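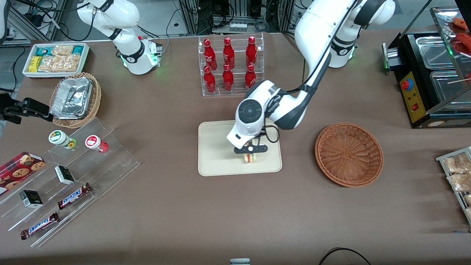 Snack table cell: left gripper creeping open on soft items

bookeriw
Okay, looking for ideas before I start swapping parts. Two-arm cell on the big brown table, parallel gripper on the left arm, and my headache is the layered cake slices. The job is simple, slice goes onto the beige tray, done. The left one picks fine, carries fine, and then right over the tray the fingers drift open a hair and the slice lands crooked. Bottles and bars never do it, only cake! Grip force is at 10 percent because anything higher squishes the sponge. Started in June after I re-routed the cable at the wrist.

mk_heo
How long is the loop at the wrist? I had one that was too short and every time the last joint rolled over it tugged on the connector. The gripper would lose comms for a blink and come back with the default position. Looked exactly like drift.

bookeriw
It's short, yeah. I liked it short so it wouldn't drag through the food.

sarahi.v
I'd leave the cable alone for now and look at the finger pads first. What's your cycle count? Ours get a greasy film from frosting and the force reading goes all over the place. I wipe them with warm water and a lint-free cloth every 19 picks, and new pads go on at 2,000. (Yes, I keep a tally on the whiteboard, don't laugh.)

mk_heo
Dirty pads make things slip, they don't make the fingers open. He said the fingers open. Different problem.

sarahi.v
He said "drift open a hair." From across the room a slipping slice and an opening finger look the same to me. Booker, are you watching the position readout or just watching the cake?

bookeriw
...watching the cake. Fair.

Shukfan
Log the position, then argue :) Also check whether you re-zeroed the gripper after the cable job. If you powered it up with anything between the fingers, even a crumb, zero is off and at a low force setting you'd notice it way before you would on a bottle. Close it on nothing, zero, open, close again, see if the number repeats.

anselmo_a
Agree with Shuk-fan on the zero, but I don't like the 10 percent at all. Down there friction inside the gripper eats most of your force and you're basically holding cake by luck. I'd go up a bit and put wider, softer pads on. We use the Fullik silicone ones, cut down with scissors.

sarahi.v
Wider pads on a slice that size and you'll be scraping the tray on release. We tried. Frosting everywhere.

anselmo_a
Then release a little higher!

sarahi.v
And it tips over. Been there too.

bookeriw
Update. Logged 10 picks with the position readout on. On most of them the number doesn't move at all, so Sarahí gets a point, those were slipping. But on two of them it jumps right when the wrist rolls for the place, so Min-kyu gets one too, ugh. Zero was off as well, not by much. I cleaned the pads, re-zeroed, and tonight I'm giving the cable more slack with a second tie farther up the arm.

mk_heo
Told you. Jog that last joint all the way both directions by hand before you cut the zip ties short.

Shukfan
And save the old zero value somewhere in case you need to go back.

anselmo_a
Still say 10 percent is too low.

bookeriw
I'll try your pads after the cable, one thing at a time. Does the Fullik sheet come in a thinner one?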